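Last updated 28 April 2018

So the sink is still not in. I know, I know, I said January. But we're moving along and I have 4 minutes before I need to go pick up the kids, so quick update and then gone.

The basin finally got unwrapped. Glossy white, black hose, black spout, three black knobs. I went back and forth on black for weeks -- Janka voted chrome, Augustina voted whatever gets it over with. I still like the black. It's a lot heavier than I thought and it doesn't sit nicely on anything, so it goes on its side on the tile till we decide which wall.

Floor is staying gray, by the way. The marble pattern hides everything. Crumbs, dust, my coffee.

Cables are my next job. Two power strips on the shopping list, plus some kind of clip thing to keep the cords off the floor, becuase right now it's a snake pit.

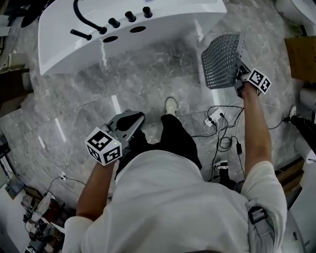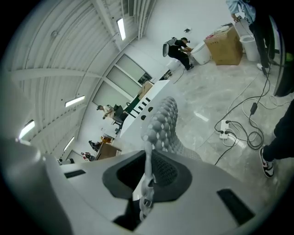
Sink on the floor in the first one, the big room with the white table in the second.

The table stays where it is, I think. Middle of the room, good light from the ceiling, you can get at it from every side. Crescencio wants it pushed up against the windows and we've had that talk 6 times now. No.

Still to do: boxes. So many boxes. Flatten the ones we're done with, label the rest. Also the fitting for the hose, Kirton says 2 weeks but they said that last time to.

Ok really have to run. More when there's water comming out of something.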